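Brokemdale Community Clinic
Rural Recovery Grant: progress report to the Hoekstra Fund
9 September 2025
Prepared by Jeanie Farquharson

Home visits
The visiting nurse service has run without a break since January. Patients who live more than 30 miles from the hospital now get a first visit within 2 days of going home. Ruairi Lindsay took over the northern route in the spring and has kept the same schedule. Winter roads remain the main worry – we would like to talk about a second set of tires before the snow.

Transport
Seventy patients have used the ride service. Most trips were for follow-up appointments, and a few were for pharmacy pickups, which the original plan did not cover. We paid for those out of the clinic's own budget. The van needed a new alternator in June and was off the road for a week.

Spending
We moved $3000 from printing to fuel, as agreed by phone with Nkrumah Agyeman. All other lines are on plan. Receipts are in the attached folder.

Patient handbook
Heikki Koivisto has finished the chapters on pain, sleep and diet. The wound care chapter is in draft. Two nurses asked for larger type and a clearer page on when to call the clinic, and both changes have been made.
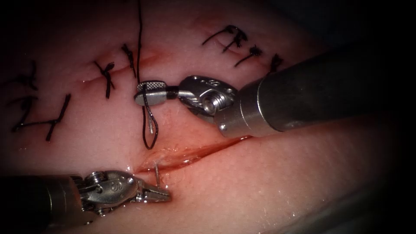 A closed incision with tied black stitches.

Next period
The handbook goes to the printer once Gregor Dalgleish has checked the medicine tables. We also plan to hire a part-time scheduler and will send the job description for your comments.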